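The Grey Seat

Upholstery fabric is sold on colour and judged, a year later, on almost everything else. Of the mid-tones now offered for family seating, heathered grey has become the default, and the reasons are mostly practical. A yarn spun from fibres of slightly different shades gives a surface with no single value for the eye to settle on. Lint, dust and small marks have to compete with flecks that were there to begin with.

The effect is easy to overstate. A mottled cloth hides dry soil well and grease poorly. It does nothing for abrasion, which depends on fibre, twist and the tightness of the weave. Firkell, the Sumcombe mill whose plain-weave greys are found on a good many benches and sofas in the west of the county, rates its cloths by use and leaves appearance to a separate card. The two do not always agree. Its most forgiving colour is woven on one of its softer bases, and a buyer who reads only the colour card will end up with a seat that looks clean and wears early.

Weave comes first, then. A fine, tight cloth has short floats, meaning that each yarn passes over very few others before it goes under again. Short floats give fingernails, zips and rivets little to catch. They also keep crumbs on the surface, where a brush can reach them. A looser basket weave is pleasanter to the hand and cooler in summer, but it lets grit down between the yarns, and grit is what cuts fibre when somebody sits on it.

The simplest check in a showroom is to press a thumb into the cloth and push sideways. If the yarns part and stay parted, the fabric will slip at the seams under load. If they move and close up again, it will probably hold. A second check is to fold the sample sharply and look along the crease for the backing. Any backing visible at the fold will be visible on the front edge of a cushion within a few winters.

The front edge deserves more attention than it gets. It carries the backs of the legs, it is the part a person pushes against when standing, and it is the first place where cloth goes thin. A square edge with piping looks crisp in a catalogue, but the piping stands proud and takes all the rubbing. A rounded edge spreads the same wear over a wider band. 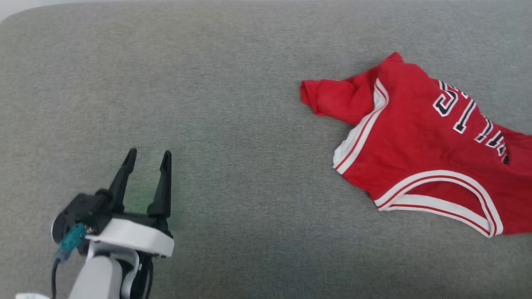
Rounding has to be built into the filling. Cloth pulled tight over a square block of foam will look rounded for a month or two, then the corner of the block works its way back through the wadding and shows as a ridge. Gilchrist, which has made bench cushions in Brernemcombe for the best part of a generation, shapes the foam before it is wrapped and uses a denser strip along the front. The strip adds 18 millimetres to the depth of the cushion. On a deep sofa that is of no consequence, but on a narrow hall bench it should be allowed for when measuring.

Foam is the other half of the seat and the half that is hardest to inspect. A high-density core with a softer layer over it is the usual arrangement. Thickness alone says little. A cushion 140 millimetres thick in poor foam will bottom out sooner than a thinner one in good foam, and the cloth above it will be stretched every time it does. Much of what is blamed on fabric, particularly bagging and pooling in the centre of a seat, begins underneath. Where covers have zips, it is worth opening one and looking.

Routine care is brief. Vacuum with the upholstery head once a week in a busy room, following the run of the weave, and use the narrow tool where seat meets back. A soft-bristled brush lifts hair that suction leaves. Stiff brushes raise the fibre ends and bring on pilling, which on a heathered grey shows first as a slight paleness and is often mistaken for fading.

Spills should be blotted from the outside inwards with a plain white cloth. Water marks are the commonest complaint with mid-grey, as the ring left at the edge of a drying patch reads darker than the flecks around it. The remedy is to dampen the whole panel evenly, seam to seam, and let it dry slowly with the windows open. A hairdryer held over one spot will fix the ring in place. Check the care label before any of this; some cloths with a viscose content should not be wetted at all.

Removable covers bring their own difficulty. A cover washed by itself comes back a shade cleaner than its neighbours, and on a plain grey the difference is obvious from the doorway. Wash the full set together, inside out, and refit while very slightly damp if the maker allows it. Firkell quotes 3 per cent shrinkage for its cotton blends. That is enough to make a zip reluctant, and it usually eases after a few days of sitting.

Cost varies more than the look of the cloth would suggest. Reupholstering a single bench pad takes roughly 100 pounds' worth of fabric and filling before labour, and a sofa seat considerably more. Ordering an extra half metre at the outset is sensible. Dye lots shift between runs, and heathered yarn is harder to match than solid, as the proportion of dark fibre to light can change while the overall tone stays the same. Keep the spare length rolled, away from daylight, with the lot number pinned to one corner.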